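Plundgate Disputes "Perfect Balance" Claims in Classroom Geometry Kits

Group says a shape that sits still on a pencil proves less than the box says

APRIL. For immediate release

Plundgate, a small publisher of math teaching notes, today put out a short paper questioning the way balance point kits are sold to middle schools. The paper, written by Uchenna Tijani, looks at two kits, Drodex and Plitel, and finds that both promise more than a piece of card and a pencil can deliver.

Both boxes say students will "prove" where the center of a triangle is. Tijani doubts it. A card triangle will stay up on a blunt pencil over a whole patch of spots, and the patch gets bigger as the pencil gets blunter. A student who finds one of those spots has found a spot. The meeting point of the three medians comes from an argument with lines and areas, and neither kit prints that argument anywhere in its booklet.

"I kept looking for the page where they explain why," said Tijani. "There are 30 pages and it isn't on any of them. There is a page of stickers."

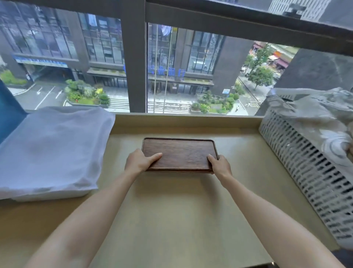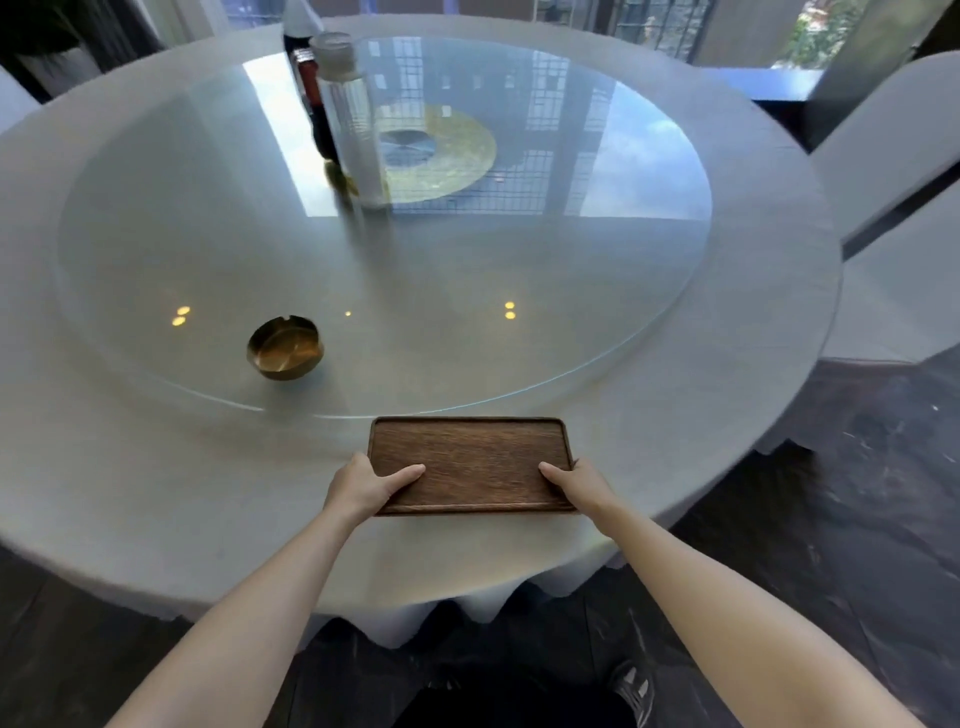
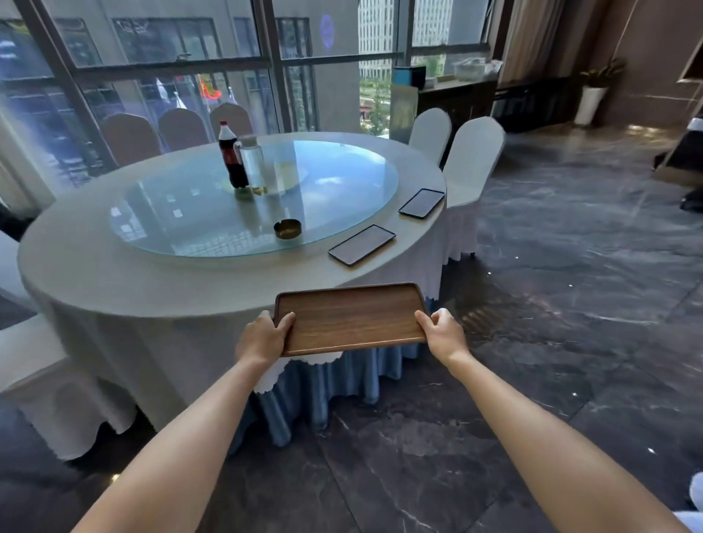

The wooden tray, held by its two ends.

The paper is hardest on a Plitel activity called Find the Middle, which tells students to draw both diagonals of a rectangle and mark where they cross. That works, and it works so easily that students come away thinking crossed diagonals will find the balance point of any four-sided shape. They won't. Try it on a lopsided trapezoid and the crossing lands in the wrong place. Even a rectangle in real life needs a second look: a serving tray with rounded corners and a raised rim, like the one in the photos, still has its center where the diagonals of the full rectangle would meet, but only if the corners are all rounded the same way and the wood is even throughout. The booklet mentions neither condition.

Drodex claims its method was "tested on 2993 shapes." Plundgate asked which shapes and has had no list. Testing that many triangles would not settle the matter for the next one, and the paper says so in a footnote.

Segundo Arboleda, who edits the Plundgate notes, does not want schools to throw the kits out. "Let the kids balance things. It's a decent way to spend 2 class periods. Just don't tell them it's a proof, and don't charge $200 for card."

The paper includes a proof that the medians of a triangle meet at one point, along with a worked trapezoid for teachers who want to see the diagonal rule fail. A reply to the Moodley workbook series, which repeats the same rule, is being written.

Copies are free to teachers on request from Plundgate.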